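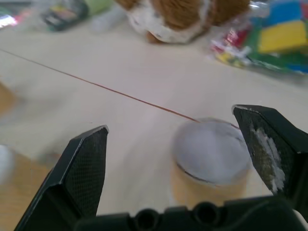 4.2 Where lidded things end up

Lidded containers were the hard class to code. People treat them as closed, done, "put away", even when they are sitting out in the open in the front half of the table. So the Bronov scheme (Section 3), which scores an item as stored only if it has reached a boundary of the surface, undercounts them. In Figure 2 the short round container with the gray lid is a typical one: lid on, a dark line where lid meets body, nothing stacked on it, and the toys and packages lined up well behind. Under Bronov it is "loose". Under Srour it is "closed, unplaced", a seperate category, and we went with Srour for everything in this section. Table 3 gives both for anyone who wants to compare.

Total placements coded across the 18 tables: 992. Of these 520 were in the back row, meaning touching or nearly touching the far edge, or in line with something that was. That is more than half and more than we planned for when we drew the zones. The back row was supposed to be one zone of five. In practice it is the main one and the other four share what is left.

Why the back row. Three readings, not exclusive. First, reach: people clear the part of the table they want to use next and push things away from the body. Second, display. Toys especially get turned to face the front, soft ones leaned on boxes. Third, and we think the least discussed, the back row is where an item goes when it has no home. A package with no shelf of its own gets stood up in line with the others and then stays. Dalal Hijazi's notes from the pilot call this "parking" and we keep the word.

Parking is not the same as tidying, but it looks the same in a still. We can't seperate the two from end states alone and don't try to. Section 5 uses the interviews for that.

Lids again. Closed containers were parked less often than open packages. Our guess is that a lid takes away the pressure to move the thing – it can't spill, dust doesn't get in, so it can wait in the middle. One respondent on the Thursday round: "if it's shut it's tidy". Another said nearly the same about jars. We did not ask about this directly and should have.

4.3 Cups and joined surfaces

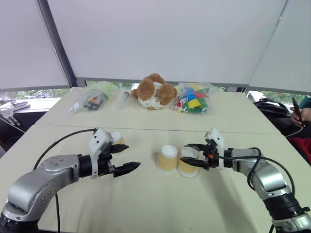
Page last changed: August

Figure 3. Paper cups on the front table, one upside down, one tilted against it. Back row on the second table.

Cups were coded on their own because they nest, and nesting changes what counts as one placement. Rule used: a nested stack is one item, cups that only touch are separate items. So the upside-down cup in the middle of Figure 3 and the tilted one on its right are two placements even though they are in contact, and the one to the left is a third. Orientation is noted as well (rim up, rim down, tilted). Early on we had no code for tilted and those got dropped from the first pass. They are back in now.

Rim down matters more than we expected. A cup standing on its rim reads as clean or finished with to most people, and respondents gave both meanings, somtimes in the same interview. We don't assign a meaning in the coding. Same for tan versus printed cups etc – color was recorded, not analyzed.

The other thing to see in Figure 3 is the join. Two tables pushed together, thin seam across. Our zones were drawn for a single top, so on joined tables there was a question of whether the seam is a boundary. Bronov would say yes (any edge counts). We say no, with one exception below. Reasons are practical. Items did not collect at the seam the way they collect at the far edge, and the back row formed at the back of the second table, where the plush toy with the brown ears sits in Figure 3, with other things in line to either side. If people felt the seam as an edge we would expect a second row along it. None of the joined tables had one.

Exception: where the two tops were at different heights. There the step was treated as an edge and items within a hand of it were coded as boundary items. The Ulletti tables in the first set are like this. Reworking them moved a handful of codes between zones and did not change the order of the zones by size.

Cups also break the reach account a bit. They are light, easy to push back, and yet they stay in the front zone. Could be that cups are in use or about to be, so not yet a tidying matter at all. Could be that a paper cup counts as trash-to-be and people don't bother to park it. The Brirkberg diary sheets lean to the second: where a cup was mentioned it was mostly under "to throw out", hardly ever under "to put back". Small sample, self reported, take it for what it is.

Note on soft toys. A plush lying on its side was coded "placed" if in line with the row and "dropped" otherwise. Two coders disagreed on this more than on anything else. We re-coded 100 placements blind to check, soft toys over-represented on purpose, and most of the disagreement came down to how far a toy could lean before it stopped counting as in line. No fix for this other than a longer code book. The longer version is in Appendix B, and the leaning cases have their own page.

4.4 Limits

End states only, no record of the order things were put down in. Drawers and shelves near the tables were not coded. Seasonal effects unknown. Weight of items was not taken, which leaves the reach account untested for heavier things – full jars, boxed games. We would add a scale next time.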